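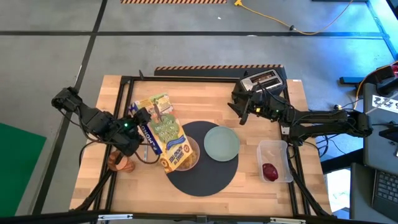 Cereal in the clear bowl, plate at the ready, toaster in the corner.

I have eaten breakfast standing up for most of my adult life, so setting a proper place felt a bit silly at first. But I love a big round black placemat on butcher block! It makes even plain tan cereal look like you meant it - and the sage-green plate is my favorite thing on the table. I keep fruit in a clear container (plums, lately) and eat one while the toast is in.

Words: Ynyr Voyle
© Fomora Magazine. All rights reserved. | Contact us | Back to top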